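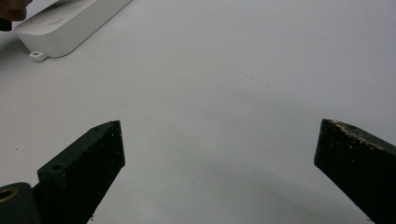

Le district scolaire de Menthorpe devra revoir son projet de programme d'histoire locale pour les classes de collège, a annoncé sa direction pédagogique à l'issue d'une réunion tenue en fin d'après-midi. Le texte, mis en consultation en juin, avait suscité des réserves chez les enseignants et dans plusieurs associations de familles, qui lui reprochaient de passer presque entièrement sous silence l'histoire des ouvriers venus d'Asie du Sud-Est travailler dans les filatures de Carnel.

« Le document actuel ne peut pas être soumis au vote en l'état », a déclaré Pongsak Boonyarit, directeur des programmes du district. Une nouvelle version sera rédigée pendant l'été et présentée au conseil scolaire à l'automne.

Le projet compte 96 pages. Il prévoit quatre chapitres, de la fondation de la ville à la fermeture des dernières usines textiles, avec des lectures conseillées et des propositions de sorties. Les filatures de Carnel y occupent un chapitre entier, mais la main-d'œuvre étrangère n'y est évoquée que dans un encadré de 10 lignes. La grève qui a paralysé le site pendant tout un hiver n'est pas mentionnée.

La consultation en ligne a recueilli 900 contributions. Selon la synthèse remise aux membres du conseil, 77 % d'entre elles demandent que le chapitre sur l'industrie soit réécrit. Les autres remarques portent sur le volume horaire, jugé trop lourd en cinquième, et sur le vocabulaire de certains documents d'archives, que des professeurs estiment difficile pour des élèves de cet âge.

L'association Limsakul, qui recueille depuis plusieurs années les témoignages d'anciens ouvriers et de leurs enfants, a proposé de mettre ses enregistrements à la disposition des établissements. Elle souhaite aussi être associée à la rédaction. Le district a accepté le principe d'une audition — sans s'engager sur une place dans le groupe de travail, dont la composition doit être arrêtée avant la fin des cours.

Une partie des enseignants craint de son côté un calendrier trop serré. Dans une lettre adressée à la direction, des professeurs d'histoire du collège Stolunano demandent que l'entrée en vigueur soit repoussée d'un an et que deux journées de formation soient prévues avant les premiers cours. Ils rappellent que les manuels en usage ne couvrent pas la période et que les classes devront travailler à partir de photocopies.

Sur ce point, Pongsak Boonyarit n'a pas exclu une mise en place progressive, qui commencerait par les classes de quatrième. Le coût de la formation n'a pas été chiffré.

Le conseil scolaire doit aussi décider si le cours sera obligatoire ou proposé en option. Le projet initial prévoyait une heure obligatoire par quinzaine, prise sur l'enseignement d'histoire-géographie. La nouvelle version sera de nouveau ouverte aux commentaires du public avant le vote.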